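How People in Plakthorpe Get Rid of Old Furniture

Why I picked this

My gran moved to a smaller flat in August and we had no idea what to do with half her stuff. The tip wanted a booking, the charity shop on Gandik Street was full, and in the end her sideboard sat in our hall for weeks (I still have the bruise on my shin). So when we were told to choose a local topic, mine was sorted!

What I did

I made a short paper survey and left copies at the library and the Gruvent launderette, where people are bored enough to fill things in. I printed 186 and got 100 back, far more than I expected. I also rang nine second-hand shops and asked what they turn away.

What came back

Most people give furniture to family first, then try selling it online. Big dark wardrobes are the hardest to shift, and sofas without a fire label get refused everywhere. Tables do well, especially plain pale wood ones, and one shop told me they rarely keep one past the weekend.
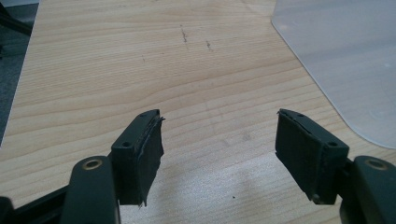
What I would change

My question about cost was badly worded, so I left those answers out. I'd also ask people's ages next time, and I'd start ringing the shops earlier, as two never called me back.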